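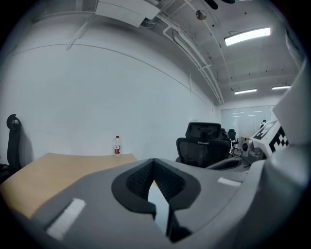 Gisela Arancibia told me to skip the lockbox question entirely and ask what happens when a guest arrives after midnight with a dead phone. She had rented out her own place for years before I started, and it was the first thing she brought up when I said I was buying a Foltano.

The Foltano is a key safe with a keypad, made for short-term rentals. It mounts beside the door with four screws and holds two sets of keys, or one set and a garage remote if the remote is small. Mine has been on the wall of a one-bedroom on the third floor for 6 months, through a full summer of bookings and the slower weeks after it.

Installation was easy enough. The screws in the box are for brick. My entry wall is plaster over block, so I bought longer ones. Tadeo Retamal, who cleans the apartment between stays, held it level while I drilled. If you rent in a building with shared hallways, get written permission first. Our building manager wanted the safe inside the recessed doorway and not on the corridor side.

You set codes on the keypad or in the app. The app is slow to open but does the job. Each code can have a start and an end, so a guest checking in Wednesday at 3 can't get in at noon while the beds are still being made. It stores up to 18 codes, plenty for one apartment. Someone running a few units off one safe might fill it.

As for the dead phone, the code is only digits, so a guest who wrote it down can get in without the app or a signal. I now put it in the booking message and again in the directions I send the day before. Two guests have called me at night anyway. Both had typed the code without pressing the check mark at the end, and the instructions on the lid don't mention the check mark at all.

Things I don't like: the door is stiff, the keypad light goes off too fast, and the battery warning only shows in the app. I missed it once and had to drive over with fresh batteries.

Before this I had a Cornow with four dials. It cost much less and never needed batteries, but every guest had the same code until I went there and changed it. I changed it less often than I should have.

For a place you live next door to, the Cornow is fine. I live 40 minutes away and I'm keeping the Foltano. Four stars, and I would add the missing half if they printed the check mark on the lid.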